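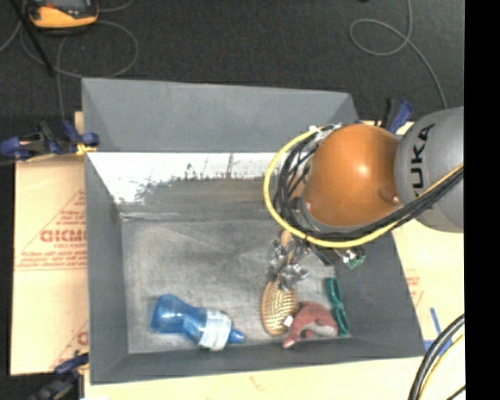 Fig. 1. Grey bin with sloping walls. Note the scuffed patch on the back wall.

Loose Stuff: Heaps, Hoppers and Storage
Handout for session 8, 12/6/24
Floor Visser, room 2059

Right, last time we ran out of clock halfway through heaps, so I'm starting there and then going on to hoppers, which are my favourite bit of the whole course (you have been warned).

Heaps first. Pour dry sand slowly on to a flat table and you get a cone. Keep pouring and the cone gets bigger, but the slope of its sides hardly changes. The steepest slope it will hold is called the angle of repose, and it depends on what you're pouring. Smooth round grains like mustard seed make a low, lazy heap. Rough, jagged grains lock together and stand up more steeply. A little water makes sand steeper still, as anyone who has built a castle knows, and a lot of water ruins it completely.

Two things people get wrong in the homework every year. First, the angle of repose is a fact about the material and the way you poured it, so please write down how you poured it! A heap dropped from shoulder height comes out flatter than one trickled from a spoon. Second, measure the slope in the middle of the side, well away from the tip, where it rounds off, and the foot, where stray grains roll out.

Now walls. A box with upright sides holds a lot for the floor space it takes up, and that's why we like boxes. The trouble comes when you want the last of the stuff out. Flour sits in the corners, rice sits in the corners, everything sits in the corners. Lean the walls outwards towards the rim and the corners open up, and things landing on the sides have some chance of sliding down to the middle. How good a chance depends on the slope and on how slippery the wall is. We call that second part wall friction, and you need to keep it separate in your head from the friction between the grains themselves. Same grain, different wall, different answer.

Wall friction also changes over the life of a container. Paint wears, steel polishes up or rusts, dust packs into scratches. I once spent most of a November at the Grarkach mill trying to work out why a barley hopper that had run happily for years had started to hang up, and the answer was a repair patch on the inside that you could only find with your fingertips. I'd looked straight at it twice.

So what happens inside a hopper when you open the bottom? There are two main patterns, and you need both names for the test.

Mass flow. Everything moves at once. The first grain in is more or less the first grain out. You need steep, smooth walls.

Funnel flow. A channel opens up in the middle, straight above the outlet, and the grains near the walls just stay put until the level drops and they tumble inwards. The first stuff in can end up being the last stuff out, and for animal feed or anything else that goes off, that's a real worry.

Then there are the blockages. An arch is a bridge of grains that holds itself up across the outlet, just like a stone arch over a river. A rathole is an empty chimney down the middle with everything else stuck round it. Banging the side with a mallet sometimes helps and sometimes packs the stuff down tighter — ask before you hit anything in the lab. 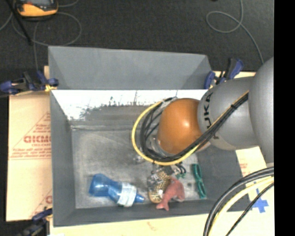
Fig. 2. Sloped walls again, with objects in the bin under the orange-brown wrist of a KUKA arm.

One more idea before the practical, and it's a strange one. In a tall silo the pressure on the floor does not keep climbing as you fill it. With water it would. With grain, the walls take up part of the weight by friction, so past a certain depth the floor barely notices what you add. Lovely for the floor, rather hard on the walls, and old silos have failed that way.

Practical

Work in pairs. Each pair takes 100 grams of rice and the same of lentils, a card funnel and a tray. Pour each heap three times and write down every reading, including the ones you don't like. Then line the funnel with baking paper and run the rice through it again. Type your readings into Iltik before you leave (the login from last session still works). Sweep up. Rice on that floor is lethal.

Reading

Resano, the chapter on silos, as far as page 13. The sums after that are heavy going and I won't test you on them, though have a look if you like that sort of thing. The Shao notes on damp powders are optional but short.

Next time: why the big nuts end up at the top of the muesli. Bring a jar with a lid.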